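# The bottom of the drawer

When I moved to my present flat in August, I carried with me seven boxes of what my mother calls "the small things". Books I can pack in one evening. Plates also. But the small things took me longer than all the furniture, and when I opened the boxes again I could not remember why most of them had come.

I think every home has them. A sponge still good on one side, a tube with something left in it, a packet from a journey, a toy from a child who is now at university. They have no proper place, and so they live together in the drawer under the kettle.

Fung-ping Chang has made a profession of this drawer. She runs a small sorting service called Sarine, from two rooms above a key cutter, and people bring her what they cannot decide about. In the first year she kept a notebook of every object that passed over her table. She stopped writing at 2,151.

"I was becoming a person who counts," she told me. "I wanted to be a person who puts away."

Her method is simple to explain. You take everything out and you make a first division, in two parts only. One part is for what you have already decided. The other is for what you still have to look at. She does not permit a third part, which in her opinion is where all the trouble of a household begins.

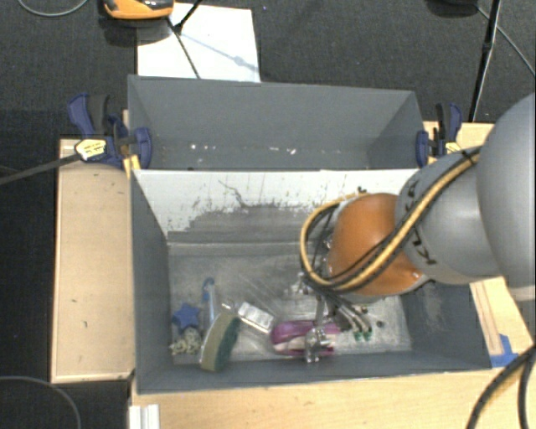 The undecided side is always the fuller one at the start, and this should not worry anybody. Take the sponge. It has a soft face and a rough green one, and people keep it because the rough one can still clean a pan. Mrs Chang asks them which pan. If they can name it, the sponge goes to live beside that pan. If they are silent, it goes out.

A blue plastic star is harder. It does no work, and I noticed in my own boxes that the objects which do no work were the ones I defended most. She allows these things, but they must be somewhere you can see them, on a shelf or a window ledge. A star in a dark drawer gives pleasure to no one.

Tubes with caps she opens at once and smells. Small shiny packages she reads, front and back, for the date. I tried this at home and found a packet of seeds older than my marriage.

My own sorting took 47 minutes for the first box and much less for the others. I was slow because I wanted to tell the story of each object to my husband, who was trying to watch the football. By the fourth box he had switched off the television and was telling me stories of his own, mainly about a bicycle lamp.

We kept the lamp. It hangs now on the hook by the door, and the drawer under the kettle holds tea towels. I still open it sometimes to look for the scissors.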